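Hanging a heavy framed print on old plaster walls

Last updated in August
14 comments | 3 shares
Print this page | E-mail this page

Juniper Lindgren

I rent the upstairs of an old house in Grunham and the walls are plaster over wood strips. I have a framed print I'd like to put over the couch. It has glass in it and the frame is solid, so it weighs more than it looks. My bathroom scale doesn't register it by itself, but when I hold it and subtract my own weight I get a number that jumps between 17 and 19 pounds.

I tried one nail already. It went in fine for the first half inch, then the plaster crumbled and I was left with a hole the size of a dime and a pile of dust on the couch. I haven't tried again. My stud finder beeps everywhere, including places where there can't be a stud.

What should I use to hang this, and how do I find something solid behind the plaster? I would also like to patch the first hole before my lease is up. The landlord allows nails and screws as long as the wall is put back the way it was. There is a picture rail in the front room but not in this one.

Bogumił Gajewski

Your stud finder is reading the wood strips (lath) and the lumps of plaster behind them. The cheap ones all do that on walls like yours. Put it away and use a strong magnet. A small round one from the hardware store will do. Slide it slowly across the wall with a piece of thin cloth under it so you don't leave marks. The lath is nailed to the studs, and the magnet will tug when it passes over a nail head. When you find one, move straight up and down from it. If you get more tugs in a vertical line, you have a stud. Mark it with painter's tape.

Studs in old houses are often 16 inches apart but don't count on it. I have worked on walls where they were 14 in one spot and 20 in the next. Check for each one.

Do not hammer into old plaster. Drill instead. Put tape over the spot, use a masonry bit to get through the plaster with light pressure, then change to a wood bit a little thinner than your screw and go into the stud. A number 8 screw 2 1/2 inches long is plenty for that print. Leave the head out far enough to catch the wire.

If the stud isn't where you want the picture, you have two choices. One is to put a flat strip of wood across two studs, paint it the wall color, and hang from that. The other is a toggle bolt, which spreads the load behind the lath. Toggles hold well but need a bigger hole, so you will have more to patch when you move out. Skip the plastic plugs that come free with shelves.

Check the hardware on the frame too. If it has one sawtooth hanger in the middle, take that off and put a D-ring on each side, a third of the way down from the top, with braided wire between them. Use wire rated well over the weight of the print. Stick felt pads on the bottom corners so the frame doesn't rub the paint.

For the dime-size hole: brush out the loose bits, wet the edges with a damp sponge, and fill it with setting-type patching compound in two thin coats. Let the first coat get hard before you put on the second. Sand lightly and prime before you paint, or the patch will show as a dull spot.

One more thing. If the house is old enough to have lead paint, wipe up the dust with a wet paper towel. Don't sweep it.

18 people found this helpful

Achterberg

Adhesive strips worked for me, 4 pairs, no holes at all. Been up since last year. Mine is a poster frame with plastic in front though so probably lighter than yours. Read the package for the weight.

2 people found this helpful

Juniper Lindgren

Thank you. The magnet found a line of nails nine inches left of where I wanted the middle of the picture. I'm going to do the strip across two studs. Achterberg, I looked at the adhesive ones, but the paint here peels if you look at it wrong.

3 comments on this reply | E-mail this reply
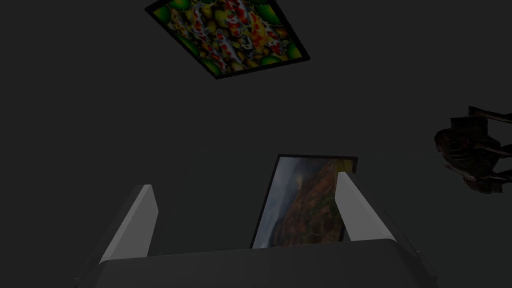 A koi picture in a thin black frame, hanging at a tilt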